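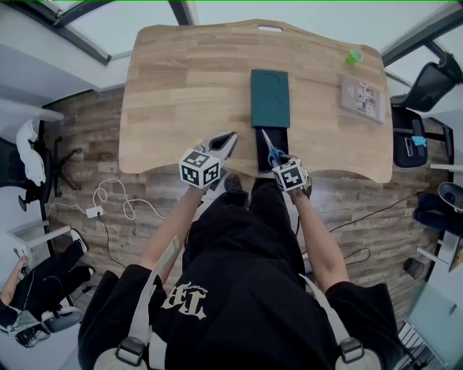
Scissors in the open black box, lid set just behind it on the desk.

Buren, 21 December 2025 - I'm Niloufar Zarei, I run the little desk-tidying outfit Kukero, and I'm so pleased to tell you that our Clear Desk sessions are coming back for a second winter! We started in August with one office and a pile of pens, and now we're booked into 17 workplaces (I still can't quite believe it).

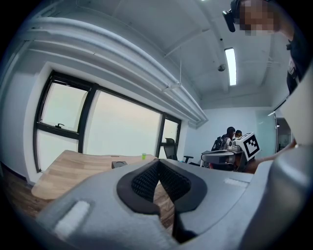 Our whole idea is that a desk should hold what you used today and very little else. Everything goes into one small box with a lid, and whatever won't fit has to find a drawer. I'm not strict about cups, by the way. A little green one at the far end of a wood-grain desk bothers no one, and I like a bit of color up by the window. Scissors are another story, and they go in the box every time, even if you plan to use them again after lunch.

Sessions run 2 hours and take up to 8 people. Losus is supplying the boxes again, and Ramasamy is printing our new booklet, 3,000 copies of it, with a page on cables that I rewrote far too many times.

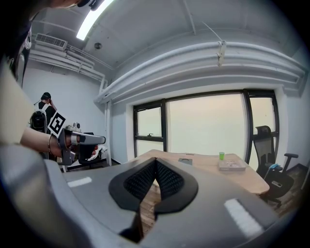 Ramasamy told me the lid was what won the print shop over, because with it on you stop fiddling with things and get back to work. I'm stealing that for the next booklet! Bookings are open now, and mornings go first.

Contact: Kukero press desk, Buren | © 2025 Kukero | Back to top
This site uses cookies. Accept | Manage settings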